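Teach an arm to route a cable (shop-floor test, Urov bench)

June 21, 2023

Can a machine do the boring cable jobs yet? Sort of. Slow, fussy, but worth trying. Quick steps.

1. Fix your clips to a perforated metal panel. Tight. If they twist, start over.

2. Write down clip positions in the Vatico file. Check them twice – a wrong hole ruins everything after.

3. Grip the cable close to the clip, not way back. Long slack wanders.
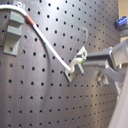 4. Push in slow, then let go and back off straight. Pulling sideways pops it right out agian.

5. Run it 19 times before you change anything. Log the misses. Ours are nearly all at the bend.

Lighting matters too, shiny metal confuses the vision on the Mabula setup. Turn down the overheads.

Would I leave it alone for a shift? No. A person still does this faster. Folding laundry – dont even ask. Trying softer finger pads in July.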